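**Subject:** Re: [demo-collection] Slow approaches and what we keep
**From:** Genji Nagano
**Date:** 07/04/2026

Thanks for writing this up. My replies are between your paragraphs, and a couple of things for the whole list follow at the bottom.

> We have four people on the Astodine side driving the arms in Grola now, and they don't agree on how to approach an object. Some go straight in. Others stop above it, line up the wrist, and then go down. Do you want one style or both?

Both are fine for now, as long as the motion has a purpose. Stopping to line up the wrist is useful. Stopping because you are reading the task sheet is a problem, because the recording keeps running and the policy learns to sit there. If you need to read, pause the recording with the pedal. Grola drops the paused stretch and joins the ends, and we check the join when we review.

Please also practice with the view tilted. The Nogueira rooms don't always come up level, and new operators tend to spend their first tries correcting for a slope that isn't there. Move the controller in the wrist's own axes and ignore which way the tables lean.

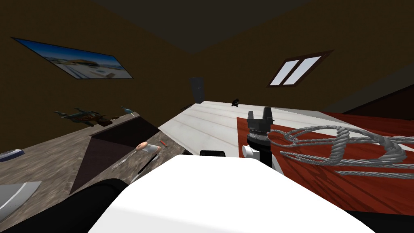
**Waletbridge Remote Demonstration Team**

The wire rope is the item I'd most like your people to try before the next batch. A coiled rope with several loose loops gives you more than one place to grab it, and the choice matters. Pick a loop that you can close on without the wrist pressing into the strands next to it. If the gripper is already beside the coil when you take control, back away first and come in again. A sideways shove from a standing start teaches very little.

> Our review rejects a lot of takes where the object was picked up fine but the grip was off center. Is that too strict?

It is a little strict. Of the 1,582 takes in the January set, we kept 1,455 after review. Most of what we threw out had long idle stretches or a missing task label. Off-center grips were mostly kept. I would reject one only if the object turns in the fingers when the arm lifts. When you do reject a take, write the reason in the notes field. "Bad grip" isn't enough for us to sort on later.

For upright objects, bring the fingers in on both sides at a similar distance before you close. Watch the wrist view while you do it and use the room view to check what else is nearby. People who use only the room view close too early.

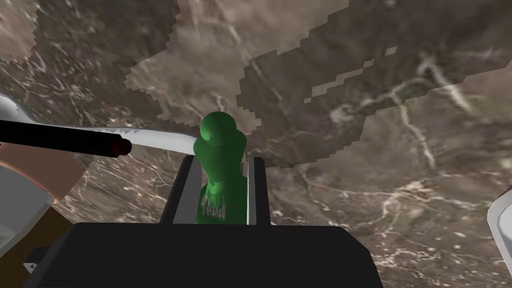
Should the operator clear other items out of the way before grasping the target?

Only when the task sheet says to. Otherwise leave them where they are and plan a path that misses them.

> Last one. When does a take end? Ours end at all sorts of points.

End it after the gripper has opened and moved clear of the object. Hold still for a short moment, then press stop. If you press stop while the fingers are still opening, the release gets cut off and we can't use the take for placing tasks. It is still good for grasping tasks, so send it anyway and mark it "no release".

Starting positions need the same care. If every take begins from the same pose, the policy has trouble from anywhere else, so please vary the height and the wrist angle between takes.

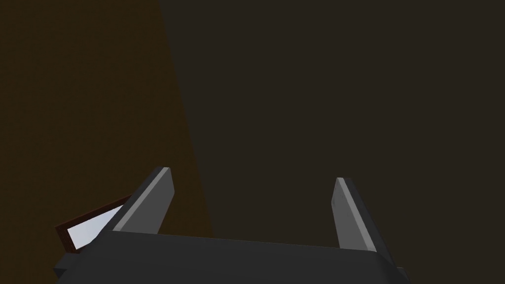
Search moves are the other thing missing from our data. We have plenty of takes that begin with the target in plain view and very few where the operator has to look for it. An open gripper over flat brown and gray, with only part of a pale panel in a dark reddish-brown border showing behind the left finger, gives you very little to steer by. From a view like that, turn the wrist slowly until you have something to aim at, and only then start moving the arm. Keep the fingers open while you look. Record the whole search, including wrong turns, unless you hit a joint limit.

For everyone on the list:

- The Grola update changes the default hand scaling to 2. Set it back if you were used to the old value, and put your setting in the session notes.
- Task labels are now required before upload. Unlabeled takes will stay in your local folder.
- Please don't rename takes by hand. The review tool loses track of them.

If your group wants a practice session before the next batch, reply to me off list with the hours that suit you. I need to know which controllers you have, too.

Genji Nagano
Waletbridge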